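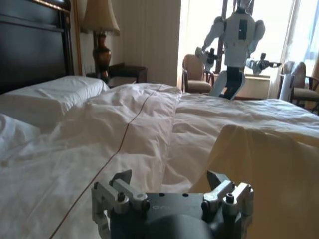
VAT return still failing at the submit step, same as in April. Error 115, "period totals do not match filed lines". Cleared the cache, logged out, logged in, same thing. The item I keep tripping over is the bedding: one wide bed, one white duvet like the one in the photo, and Trastow books the bed at the standard rate and the duvet under "textiles, other", which has no rate set at all. So the line goes in with tax blank and the total comes out short. Pls look at the category table first.

Ticket opened by: Sarmīte Sakalauskas, Culdale guest rooms, accounts
Product: Trastow Returns, web version
Priority: high (return due)
Opened: 10 May 2020

What I did
Exported purchases from Celport as CSV. Imported to Trastow. No warnings on import. Ran "check return", all green. Hit submit, error 115. Tried 3 times.

Reply, Jaanus Adomaitis, support
Thanks, got the file. Can see the blank tax on the textile lines. "Check return" only looks at lines that have a rate, so it skips them. Known gap, will log separately. Can you tell me if the Šimkus invoices were entered by hand or came through Celport?

Sarmīte
Celport, all of them. Except one credit note, that I typed in. Supplier shorted us on pillowcases.

Jaanus
OK. Please try this:
Settings, Tax categories, find "textiles, other"
Set default rate to Standard
Save, then Recalculate open period (NOT closed periods, leave those)
Run check again and send me the new totals

Sarmīte
Done. 11 lines changed. Input tax went up, which is right. Submit still fails but its a different message now, "credit note without original reference". Progress I guess.

Jaanus
That will be the Šimkus one. Open it, there's a field called Original invoice, bottom left, easy to miss. Needs the full number incl. the letters in front. Celport fills it for you, manual entry doesn't.

Sarmīte
Found it. The field was greyed out, had to unlock the document first. Put the number in, saved. Recalculated again. Waiting on the submit, its been spinning for about 2 minutes.

Sarmīte
Accepted. Have the receipt as PDF. Totals agree with my own sheet.

What about April tho? I filed that one by hand on the tax office site becuase it wouldn't go through here, so Trastow still shows it as open.

Jaanus
Don't submit it from Trastow or you'll have it in twice. Go to Periods, pick April, "Mark as filed elsewhere", attach the receipt from the tax office. If the totals you filed left out the textile lines, you need a correction, and that has to go in the same way as the original, so by hand. I can send you the list of affected lines.

Sarmīte
Yes send the list pls. Marked as filed, receipt attached.

Jaanus
List sent, CSV. Left the category fix on your account only, it isn't a global change. Check-return bug logged with the dev team, no date for a fix yet. Until then filter purchases by "tax is empty" before you submit.

Status: pending, waiting for customer (April correction)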